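Zetness Bin Picking Kit from Sokol

We've had a soft spot for the Zetness ever since the first one left our workshop in Kustville, and it has grown up nicely since then! It's a two-finger gripper with a small camera at the wrist, made for lifting awkward parts (circuit boards, mostly, terminal blocks and all) out of an ordinary bin, and it bolts on to most small arms in almost 11 minutes. 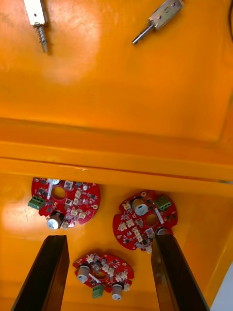 Zasitz wrote to us that the fingers took a Friday afternoon to set up properly, that round boards went well after that, and that a longer cable would be very welcome. Fair enough, and the longer cable is now on the options list.

In the box you'll find the gripper, the wrist camera, 2 spare fingers and 8 mounting bolts, plus a printed guide which we've tried to keep friendly. Do ring us before ordering if your bins are on the deep side, as we're always glad to talk it through.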